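Regional Opera Deserves More Than a Touring Weekend

The public conversation about opera in this country is conducted almost entirely from the two or three cities that can afford a full season. Funding reviews are written there, critics live there, and the large houses understandably speak for the art form when government asks a question. The result is a view of regional audiences as people to whom opera is occasionally delivered. A truck arrives in Ormsby with a reduced set and a reduced orchestra, there is one performance at 7.30 pm, and the truck leaves again the next morning.

I do not wish to be ungracious about touring. Many singers of my generation heard their first live Rossini from a folding chair in a civic hall, and the companies that maintain these circuits do so at considerable cost. The argument of this essay is a narrower one. Touring has become the whole of regional opera policy, and it was never designed to carry that weight.

Consider what a touring performance leaves behind. The audience has enjoyed an evening, and some of its members will buy a ticket next year. The local chorus has not been asked to sing. The répétiteur who teaches piano in the next town has not been engaged, nor has the wardrobe maker, nor the young baritone who came home after his degree and now sings at weddings. When the program is assessed, the measure used is attendance per performance, and a full hall is recorded as a success. By that measure it is one. It says very little about whether anyone in the district is better placed to make opera than they were the year before.

The Skelach Festival offers a useful comparison. For 14 seasons it has mounted a single production each January, rehearsed in the town over several weeks with a resident chorus and a small core of visiting principals. Its hall seats 1,000 people when the gallery is open. The production standard is variable, and the festival's supporters do themselves no favours when they pretend otherwise. There have been thin string sections and one Figaro whose second act was lit, apparently, by whatever was to hand. Yet Skelach has produced something that no touring circuit has managed. It has a chorus that can learn a Verdi score from the page, a stage crew that understands a scene change in time with the music, and an audience that compares this year's Susanna with the last one and holds firm opinions on both.

The soprano Zulema Olivares began in that chorus. She has since sung principal roles with larger companies, and it would be easy to present her career as the justification for the festival's grant. I think this is a mistake, and one that regional organisations make too often. A festival should not have to produce an exceptional soloist in order to be thought worthwhile. The altos who stayed and sang in every production since the first are just as much the result of the investment, and their singing is heard in the churches, schools and community choirs of the district for the other eleven months of the year.

There are fair objections. The first is quality. It is said that a listener whose only experience of La Traviata is an uneven one may not return, and that public money should not be spent on presenting great works badly. This would be more persuasive if reduced touring versions were free of compromise. A Traviata with nine players and a chorus of six is also a diminished Traviata, however polished. The listener in Ormsby is entitled to ask why one form of compromise is regarded as professional and the other as amateur.

The second objection is cost. Resident work is expensive in the early years. Rehearsal periods are longer, visiting artists need to be housed, and a chorus master has to be retained for months before a ticket is sold.

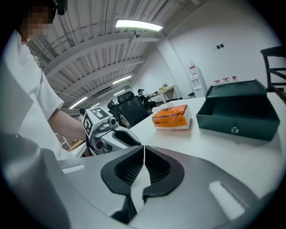
These expenses fall heavily on small organisations with no reserves, and a single poor season can close them. Bemero Opera, which attempted a resident model on the coast, lasted only two productions before its board withdrew. Its artistic plan was sound. Its funding was awarded one year at a time, with confirmation arriving after the principals had already accepted work elsewhere. A company cannot cast on that basis, and it should surprise no one that it failed.

Private support has a part to play, though it should not be overstated. The Trustley Bequest has been generous to young singers, and its study awards are rightly valued. Awards to individuals, however, tend to draw talent towards the places where work already exists. A young mezzo who receives one will generally use it to move to the city, and she would be unwise to do anything else while there is nothing to keep her at home.

What is needed is modest in scale. Multi-year agreements should be available to resident companies on the same terms as the major houses, with decisions made early enough to allow proper casting. Touring companies that receive public money for regional work should be expected to engage local choristers and music staff wherever the repertoire allows – and to arrive in time to rehearse with them. Assessment should record who was employed and trained, alongside the number of seats sold.

The large houses have reason to support these measures. Their choruses, their music staff and a good part of their future audience have to come from somewhere, and the conservatories cannot supply them all. A country of this size will always need its touring circuits. It also needs towns in which opera is rehearsed, argued over and sung by the people who live there, and the next round of funding agreements should be written with those towns in mind.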